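Kowalchuk School Opens Homework Room for Families

Kowalchuk School will open a homework room for pupils and their families in October. The room will be open after lessons until 6:30 p.m. and has places for 36 children. There is no fee, and parents may stay with their child for the whole time or only for a part of it.
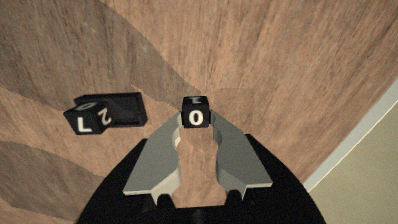
The idea came from a survey which the school sent to all homes in the spring. Many parents wrote that they want to help with homework, but they do not know how the subjects are taught today. "We have read every answer," said Chantal Fraser, head of the school. "Parents asked us for a quiet place and for a teacher who has time to explain. Now we can offer both."

Two teachers will be present each afternoon. Josée Melnyk is responsible for mathematics and Mackenzie Gosselin for reading and writing. Each family can also book a private talk of 20 minutes with one of them.

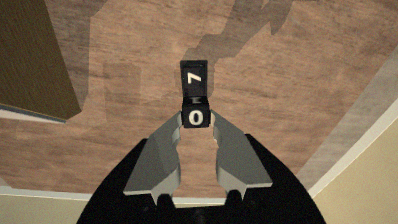

Places are given in the order in which the forms arrive. The form is available at the school office and must be signed by a parent or guardian. Children under eight should come together with an adult. The school bus to Callik will make one more trip in the evening, and it leaves from the main gate 30 minutes after the room closes. 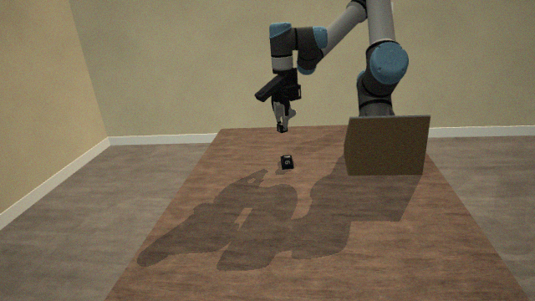
A robot arm above a small black cube on a wooden table.

Contact for press and parents: Maëlle Zacharias, school office, extension 1432.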